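2021-03-09

Back from the Stisell bench and in a bad mood. Third week of watching the suturing rig tie knots by itself, and the first time I wrote "fault" on the sheet and meant it. Kanyarat Hemmin wanted pictures kept with today's notes, so they go in here too.

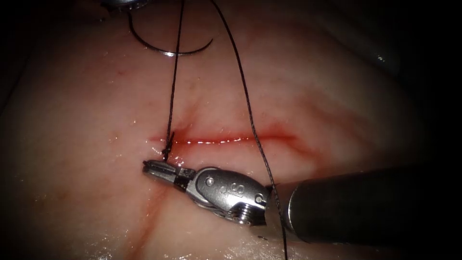
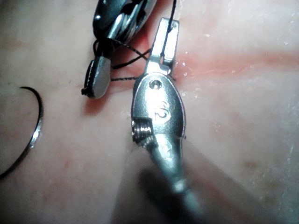
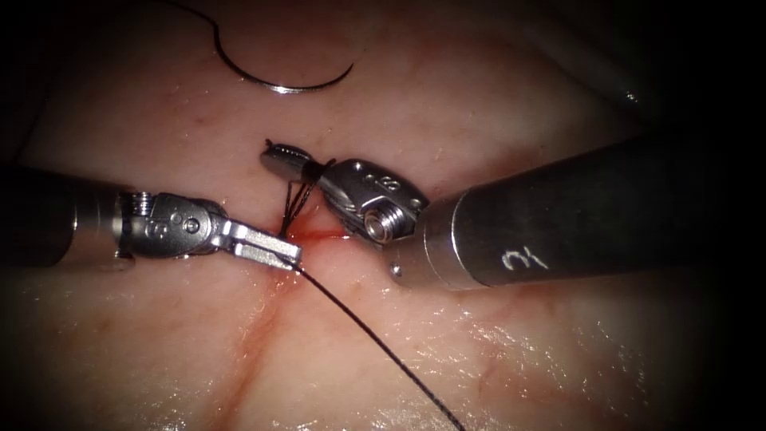 Run 32 is the one that bothers me. The right arm stopped answering in the middle of a throw and the left arm kept pulling. The software is supposed to freeze both if either goes quiet. It did, after 638 milliseconds. The limit we all signed off on is 80. The thread was tight by then, and I was the one who hit the stop.

The log calls it "event 2951, recovered." Recovered by whom? I had my hand on the button. If I'd been getting coffee the log would probably say the same thing, and I don't like that at all.

Drikidby's man on the phone thinks it was a cable. It was a cable last time too. They swapped it, everyone was pleased, and here we are with another one. I asked him why a bad cable on one arm should slow down the stop on the other, and he said he would look into it - which I have heard from him before.

Kanyarat is fairer than I am. She says the knots are better than they were in the fall, and she's right, some of them are nicer than mine. But a good knot doesn't tell me anything about the stop. Sangkhawat still wants to show this to visitors in May. I said no unattended runs until someone makes the fault happen on purpose. They'll say I'm slowing things down.

Need to ask for the raw timing file tomorrow, before it gets overwritten.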